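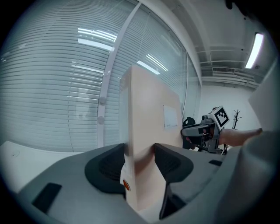
Druvdale, 18/04/2023

Lodgate, the company that makes picking and packing equipment for small warehouses, has started to teach its robot arms with hand-held grippers. The project is done together with the engineering office Boros, and it has its own room on the second floor of the Lodgate building in Druvdale.

Until last year an operator had to guide each robot by remote control, with two joysticks and a screen. The results were good, but the work was slow and tiring. In the new method a person holds the grippers in the hands and simply does the task, for example taking a carton, turning it and giving it from one gripper to the other. The movement is recorded and the robot learns from many such recordings.

"With the joysticks I could make 16 good demonstrations in one hour. Now I make 51," said Zsófia Szűcs, who leads the training work at Lodgate. "The hand knows already what to do with a box. We only have to be careful that we do not move faster than the robot can follow."

The first tasks are all with cartons, because these are the most common goods at the Rornley warehouse, where the first two robot arms will be placed. The team has collected 157 demonstrations with tall, narrow boxes, which fall over easily and are considered the most difficult. The plan is to reach 2000 demonstrations for all box sizes before the robots are moved to Rornley in June.

Remote control will not disappear completely. According to Ms. Szűcs, it will still be used when a robot makes a mistake and somebody must correct it from another place. These corrections will also be saved and added to the training material.

Employees of the Rornley warehouse are invited to try the grippers themselves before the move. Names can be given at the front desk in Druvdale.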